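Mukmont Community Help
Home > Making and Tinkering > Robots and Automation

Teaching a robot arm from hand-held gripper recordings: do the failed goes count?

Posted by gristgate_evenings
14/01/2022

Hello all, and sorry in advance for the length of this, I do go on a bit. We're a small group trying out the method where you skip the robot altogether at the recording stage and simply do the job yourself with a pair of hand-held grippers, each with its own camera, and then train a policy on what the cameras saw. Our task is putting wrapped snacks into an open orange box on a table. It sounds like nothing at all, but the wrappers are shiny and crinkly and every one behaves differently!

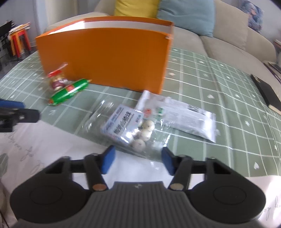
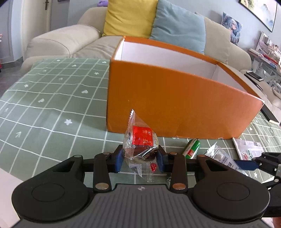 Should we keep the recordings where the grip slips and the person has to try again, or throw them out before training?

Keep the ones where the person recovers and finishes the job, and take out the ones that end in a muddle. A policy trained only on perfect runs has never seen a packet slide out of the fingertips, so it has no idea what to do when that happens to it, and it will happen. What you don't want is a recording that stops halfway with the packet on the floor, as the model will copy that just as happily as anything else.

I've copied that last bit over from the old Skisville board, where I asked the same thing in December and got that one reply before the board closed. It seems sensible to me, but one of our group feels strongly that mixed recordings teach bad habits, and we have 40 good clean runs and a pile of scrappy ones we can't agree about. Has anybody here tried it both ways? I'd be ever so grateful for numbers, even rough ones.

arrieta_bench

Welcome, and please don't apologise for the length, you should see some of mine. We did try it both ways, with packets of soup and a plastic tray, so not a million miles from your snacks. The Skisville reply matches what we found, with one or two things I'd add.

First, trim them. If somebody fumbles, then stops to laugh or chat while holding the gripper still, the policy learns to hold still as well. Ours used to hover over the tray like a nervous waiter until we went through and cut out all the pauses. It was a dull weekend's work but it made more difference than anything else we changed.

Second, 40 is a small number for soft packaging. I'd carry on recording before you fall out over the scrappy ones. We had almost 3,000 by the end, which I admit was overdoing it, and we got lazy towards the finish and it showed.

Third, try a fair comparison. Train once on the clean runs and once on clean plus recovered, then start both from the same 7 layouts of packets, and mark the starting places with a photo so you can put everything back. Don't let whoever is setting out the packets know which version is running. We were dreadful for giving our favourite an easy start without meaning to.

One more thought as you're using two grippers. Check that the timing of the two recordings agrees. If one lags behind the other, a perfectly good handover looks like a drop, and you could be binning good runs for no reason.

kettle_and_solder

just delete the bad ones, life's too short. worked for me but mine was wooden blocks

gristgate_evenings

Thank you both! I hadn't thought about the pauses at all and I'm fairly sure ours are full of them, as we talk the whole way through. I'll look at the timing tomorrow and then start on the trimming. arrieta_bench, did you trim by hand, or is there something that finds the still parts for you?

arrieta_bench

By hand for the first lot, then a little script that flagged any stretch over 2 seconds where the gripper hadn't moved. It flags a few slow, careful grasps too, so do look at each one before you cut. I'll dig it out and put it in the files section.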